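Kemstead Automation Desk
Frequently asked questions: household and light shop-floor chores

Who are these answers for?

Customers of the Doston and Dela Peña sites who ask whether a two-arm cell can take over a given chore. Wemov is the name of our trial program. It covers containers, textiles, dishes and small parts. It does not cover stairs, ladders, or anything near an open flame.

Can a machine do my household chores yet?

Some of them, slowly, in a prepared space. Wiping a flat counter, moving rigid items between known positions, and loading a bin are within reach. Folding mixed laundry is possible at a pace most customers reject. Cooking from raw ingredients is outside the program.

Which chores look easy and are hard?

Opening and closing things. A lid has to be held square to its container, gripped without bending, and pushed or turned with a force that changes along the way. People do this by feel. A machine without a force sensor at the fingertip has to infer the same information from motor current and from the camera, and both lag.

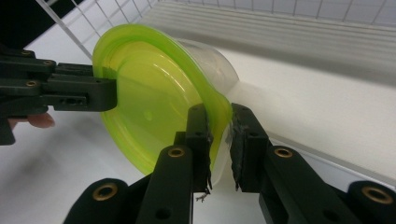
Lid work is scored as a separate task in Wemov because it fails for different reasons than pick and place. Two contact points are the minimum for most round lids, and where they sit matters more than how hard they press. With one gripper against the left of the rim and the two fingers of a second pinching it at the lower right, the lid can still tilt between them. Translucent plastic adds a vision problem: a frosted container against a white tabletop gives the camera little more than a soft gray outline, while a yellow-green lid is easy to locate. We advise customers to pick colored lids where they have a choice.

Why is there tape on the fingertips?

Friction. Bare printed plastic slides on glossy rims. Tape is cheap and can be changed between runs. It frays, and loose fibers can get into food containers, so taped fingers are not approved for kitchen use. Molded pads are the option there.

Do you train by demonstration or by programming?

Both. Fixed shop-floor jobs are programmed. Household chores are trained from demonstrations, in which a person works the grippers by hand and the motion is recorded. The current container set holds 1,480 demonstrations. Adding more of the same lid stopped helping early. Adding new lid shapes still helps.

How fast is it?

Median time to seat a round press-on lid is 38 seconds. A person needs two or three. For screw lids we do not publish a time, as the spread is too wide to be useful.

How often does it fail?

In the January test, 9 of 20 attempts on lids absent from the training set ended with the lid fully seated. Most of the remainder were seated on one side only. The cell did not reliably detect this, and a half-closed lid was reported as closed. We treat that as a worse fault than a dropped lid.

Does shop-floor work go better than housework?

Yes. Parts arrive in the same orientation, lighting is fixed, and the operator can remove anything that does not belong. Kitting and tray loading at Doston run unattended for part of a shift. The same hardware in a home kitchen needs a person within reach.

Can it work next to people?

At reduced speed, with the force limit on. Do not put a hand between the fingers while the cell is live, including to straighten a part. Use the pause control first.

What should I prepare before asking for a trial?

Send us the objects. Photos are not enough to judge stiffness or surface finish. Include worn examples, as old lids warp and new ones do not represent them. State the table height and the color of the work surface. A matte, mid-tone surface is preferred.

Can I buy a unit for home use?

No. Wemov units are placed at business sites under a service agreement. Dela Peña takes trial requests for food service, and Doston takes all others.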